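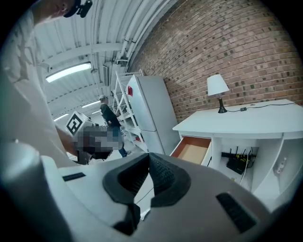

Hand-held gripper, finger pads up, at our Coltbridge site.

Equipment planner wanted — Ekum

We're buying our next 10 grippers and we'd love your help! You'll compare quotes, plan spares and keep a $3000 parts budget in shape, working three mornings a week with Bheki Dlamini. Spreadsheet skills matter most — we'll happily teach you the hardware. Start in May. Send Bheki a short note and a budget you've built.

Contact: Ekum, Unit 1111, Coltbridge | © Ekum | Back to top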